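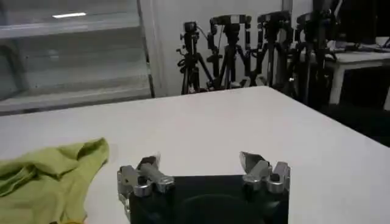 Speaker notes: What a price survey can and can't tell you about freight

Speaker: Maya Daher
Session: 3, after the tea break
Date: Oct 19, 2018

Before starting

Check that the clicker works from the left side of the stage. Water on the lectern. Endang Govindasamy introduces me, so don't repeat the job title.

Handouts are at the back. Tell people there are no charts on them, only the questionnaire and the definitions.

1. Opening

Good morning. I work on the road freight price survey at Plalura. Each month we ask haulage firms what they charged for a set list of jobs, and we turn the answers into an index. I've been asked to talk about how the index is put together and why it sometimes disagrees with what people in the trade say is happening to prices.

Most of you use the headline number. I want to spend the time on what sits underneath it.

Ask for hands: who has filled in a freight price form themselves? (Usually very few. Go on either way.)

2. What we ask

The sample is 700 firms. They were drawn from the business register and grouped by size and by the kind of goods they carry.

Each firm picks a handful of jobs it does regularly. A job is a fixed thing: same customer type, same route, same load, same vehicle. "Palletised food, full load, depot to depot, curtain-sided lorry" is a job. "General haulage" is not, and we send it back.

Every month the firm gives the price charged for each of those jobs. If the job wasn't done that month, they tell us and we estimate the price from similar jobs in the same group. After three months without a real price we ask them to choose another.

Pause here. People often want to ask about the estimates. Say we will come to it.

3. Why the job has to be fixed

Suppose a haulier's average takings per trip go up. That might be a price rise. It might also be that the firm has lost a short-distance customer and gained a long-distance one. The average moves and no price has changed at all.

Use the Iken case. Iken dropped its local parcel work and kept the trunk routes. Takings per trip rose sharply. On the jobs we follow, prices were flat. Darmawan Majimbun, who handled their return, rang them twice to be sure.

Don't give the size of the rise. We agreed with the firm that we wouldn't.

4. Fuel

Spend longer on this one.

Many contracts have a fuel clause. The base rate stays the same for the year and a surcharge goes up or down with the diesel price. Some firms put the surcharge on a separate line of the invoice. Some fold it in.

We want the full price paid, surcharge included. The form says so in bold. Even so, when we went back over a batch of returns last year, we found that 11 firms had been giving us the base rate only. Their series looked very calm. We asked them for the back figures and most were able to supply them.

The result was a revision. It was not large in the headline, but in the bulk liquids group it was enough to change the direction of one quarter. If anyone from Wijaya is in the room, they wrote to us about that quarter, and they were right to.

Likely question: why not publish a version without fuel? Answer: we are looking at it. The trouble is the firms that fold it in, as they can't always split it out again. Vojtěch Hrubý is testing a short extra question on the form. Results in November if enough firms answer.

5. Contract prices and spot prices

Our index is mostly contract work. Contracts are usually agreed once a year, so prices move in steps, with a lot of small firms changing in the same month.

Spot prices move daily. When there is a shortage of drivers, the spot market shows it first. The trade press reports spot rates, and then people ring us and say our index must be wrong.

It is measuring something else. A shipper with a yearly contract is paying the contract price, whatever the spot market does that week. If the shortage lasts, it will show up when the contracts are renewed.

We do include spot jobs where the firm says they are a regular part of its work. They have a small weight.

6. Weights

Keep this short. If time is tight, skip to 7.

Weights come from turnover by type of goods. We update them every 5 years. Between updates, a type of work that is growing quickly will count for too little. Home delivery is the obvious one. Pouran Najafi has a paper on this and is happy to send it to anyone who asks. Her address is on the handout.

7. Using the numbers

Some practical points for those who put the index into contracts.

Name the exact series. "The freight index" has caused arguments.

Say whether you mean the first published figure or the revised one. First figures are based on the returns we have by the deadline, and late forms can shift them.

Don't link a contract to the most detailed groups. Some rest on a few firms, and one change of job can move them. We mark these in the tables with a letter, and the note is at the foot of the page.

If you compare our series with the one from Ilham, look at the base period first. They look far apart on a chart and much of the gap goes once both are set to the same year.

8. Close

Thank the firms that fill in the form. A few are here today.

Take questions. If someone asks about sea or air freight, pass it to Endang, who covers both.

Left over, use only if asked

Cross-border jobs: included where the haulier is based here, whichever way the load is going. Priced in the currency of the invoice and converted at the monthly average rate.

Empty return trips: not priced separately. If the customer pays for the return, it is part of the job price.

Discounts for early payment: we take the price before the discount.

Online form: still being tested. Paper and email both accepted until further notice.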